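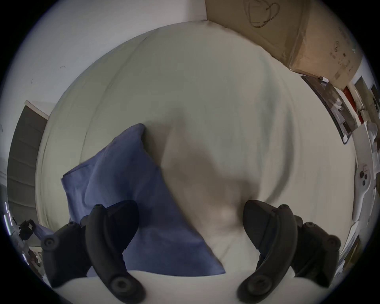
Blue pillow on the bed, wrist camera view

Finger upkeep on a hand-held gripper?

I do bedding tasks with a Skorkon hand-held gripper and I love it, but after 2,000 grasps mine has started closing a bit lopsided. The left finger reaches the middle before the right, and thin fabric slips out. Is this a finger swap, or can I adjust it? Pads look OK to me. The bed and the wall behind it are where I do all my tests.

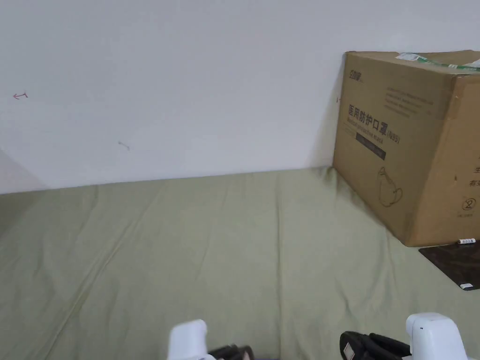 Answer 1 (accepted)

Adjust first! These are a joy to work on once you've had one apart. Open the jaws fully, then back off the joint screws on the slow finger a quarter turn, same on the other side. Close by hand until the tips meet, hold, and snug everything up from the base outward. Don't crank on it, the links are plastic. On the pair below you can see the hex sockets on the linkages, which is where your key goes. If a joint still wobbles after that, replace the link. I get some 4,000 grasps from a set, and Gurwood sells the links singly. Redo your open/closed calibration afterward!!

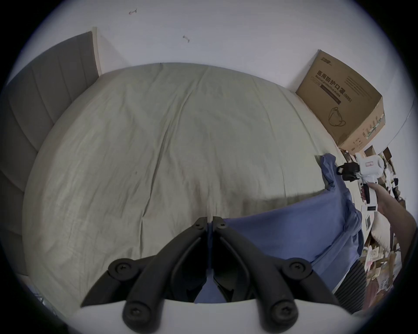
Answer 2

Same thing happened on my Koltmont. Wipe the pads with alcohol too, lint makes fabric slip way more than you'd think.

Answer 3

just buy new fingers, life is short

Comment from asker: Quarter turn did it, closes dead center now. Thank you!!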